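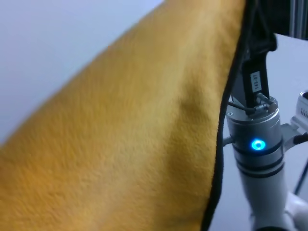 Honomus compares two gripper finger sets on towels

The automation workshop Honomus has started a comparison of two sets of gripper fingers for handling cloth. The tests began in February and are led by Capucine Guérin, who joined the workshop from the textile company Grinen.

The two sets are called Etim and Laria. Etim fingers have a soft pad at the tip, and Laria fingers are harder and thinner. Both are mounted on the same pair of arms, so that the arms and the controller stay the same during the whole test. The cloth is a two-sided towel, yellow on one side and blue-gray on the other, with a black binding along the edge.

Each trial has 4 steps: find a corner, take it, pull the upper edge straight and lay the towel down on the table. The team has now made 169 trials, and 16 of them were stopped by hand when a corner slipped out. 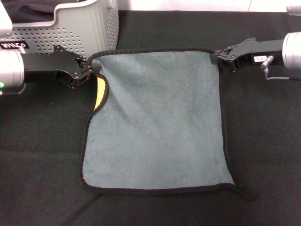 According to Ms. Guérin, the binding is the most difficult part. It is thicker than the rest of the towel, and a finger which closes a little too early pushes it away. The wrist cameras help with this, but the software still needs roughly 5 seconds to choose a corner, and she would like to make this time shorter before the next round.

The second round will use thinner kitchen cloths. Honomus plans to publish the results for both finger sets on this page, together with the controller settings.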